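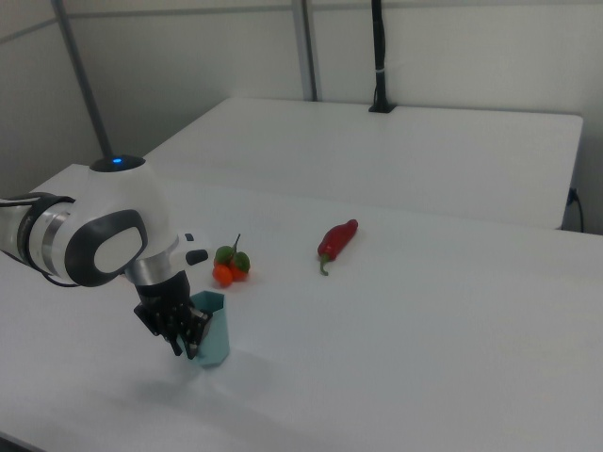

My Judier cup has started to smell and I can't get rid of it, so I'm opening a ticket before I give up and drink out of a jar. It's the 420 ml one in the light teal plastic with the angular rim, bought from the Spanos store online in May. You can see the color I have, the pale one, next to the cherry tomatoes and the red chili. I mention the chili on purpose, because I think it's where my trouble began, but I'll get to that. The smell is sort of sweet and sharp at the same time, like the inside of an old lunchbox, and it gets into whatever I pour in. Water is the worst. Tea hides it a bit.

Order was placed with Spanos but they told me to write to you directly, hope that's right!

What happened, as far as I can work out: I made a quick salsa (cherry tomatoes, one chili, salt, lime) and left the leftovers in the cup in the fridge overnight with a saucer on top. Yes, I know, it's a drinking cup. The next morning I rinsed it, put it through the dishwasher on the normal program, and it came out looking fine. No stain that I could find, and I held it up to the window and everything. The smell showed up at lunch.

What I've tried so far:

Dish soap and hot water, twice. Smell faded while it was soapy (well, of course it did) and was back when the cup dried.

Baking soda, a big spoonful in 300 ml of warm water, left overnight. Better for most of a day. I really thought I'd fixed it.

White vinegar, half and half with water, an hour. Now it smelled of vinegar AND the other thing. Aired it on the windowsill and the vinegar part went away.

Prarkico tablets, the ones for bottles. One tablet, followed the packet. No difference that I could tell, but my husband says it was milder. He also has a cold.
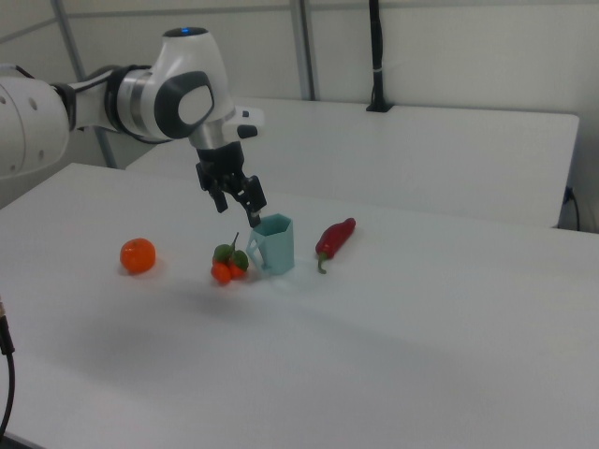 Dishwasher again on Wednesday, top rack this time, and I took it out before the drying part started. I'd read somewhere that the heat can make plastic hold on to smells. Maybe a little improvement? I've sniffed this cup so many times that I don't trust my nose anymore.

I also wondered if it could be the table and not the cup. We have a white Trernow table and I'd wiped it down with a new spray, so I scrubbed a patch with plain water and stood the cup there for an evening. Same smell, so the table's off the hook. The handle seems to be the worst spot, right where it joins the side, and I can't get a brush into that corner properly.

Questions for you, then. Is there a temperature I should stay under when I soak it? The sticker on the bottom has half washed off and all I can still read is a 200, which could be Fahrenheit or part of some other number for all I know. Is diluted bleach OK on this plastic, or will it go cloudy? And does the 49-day return thing on the Spanos receipt cover this, or is it my own fault for the salsa?

I'd like to keep the cup if I can - it fits my hand and it doesn't tip over. If you do end up replacing it, same color please.

Update, same evening: tried dry baking soda packed into the corner by the handle, leaving it until the morning. Will add to this ticket when I've rinsed it out.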